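Visit to the robotics course open day, Grellier Technical College

June 2020

The college opened its robotics rooms to visitors for one afternoon, by appointment and in small groups. I went because our own club is thinking of starting an arm project next school year and I wanted to see how a course with more experience sets one up. There were 11 visitors in my group, mostly teachers and a few parents.

We signed in at the front office and were taken upstairs to the second floor. The first stop was a lecture room where an instructor talked for half an hour about how the course is built. Students spend the fall on basics: coordinates, simple programming, and safety. In December they are split into teams and each team picks a task to work on until the end of the year. The class is free to students already enrolled at the college. Outside students pay a fee of $315, which covers the printed course book and lab time.

There are 4 teams this year. Two of them work only in simulation, and we saw their results on a projector. One had a program called Dralach that plans a path around obstacles. It was slow but the paths looked sensible. The other simulation team had a sorting task that was not finished, and they were open about it. Their slides on what had gone wrong were more useful to me than the demo before them.

After that we went down the hall to the arm room. The team there calls its project Trusum. The task is to pick up a bottle by its cap from a table, using a two-finger gripper. It sounds like a small thing to spend half a year on, but the students explained why the cap is hard. It is narrow, so a small error in position means a finger comes down on top of it instead of beside it.
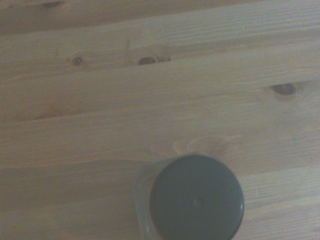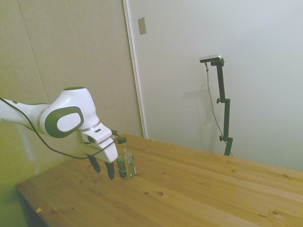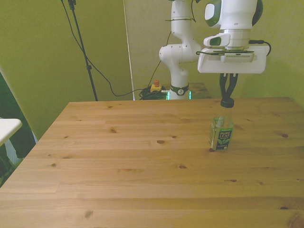 Trusum team, bottle task on the pine table: wrist camera view, open gripper next to the bottle, and fingers closed on the cap.

The students use more than one camera. The one at the wrist gives a close view looking down, and others look at the table from farther away. One student said the side views are what they go back to when a grasp fails, as the wrist view does not tell you much about height. They keep a written log of each try, with the starting position and the result. The goal they set themselves is 100 logged tries before they write their report.

I asked about the emergency stop. The rule in the room is that one person has the stop and does nothing else while the arm is powered. That person does not type, take notes or answer visitors. We plan to copy this rule word for word.

The last stop was the workshop, where the college keeps its hand tools and two 3D printers. A parent asked about noise and another asked about grading. Half of the grade is the log and the report, and whether the robot does the task counts for much less. We also got a handout with the course outline and a reading list. The beginner text they recommend is the Mabuza workbook, which the instructor said can be followed without any calculus.

The visit took around two hours in total. Parking is behind the building and was easy to find, but the side entrance is locked, so walk around to the front. Visitors who want the handout can ask for it at the office. I have a spare copy and will bring it to our next club meeting, along with my notes on the log sheets.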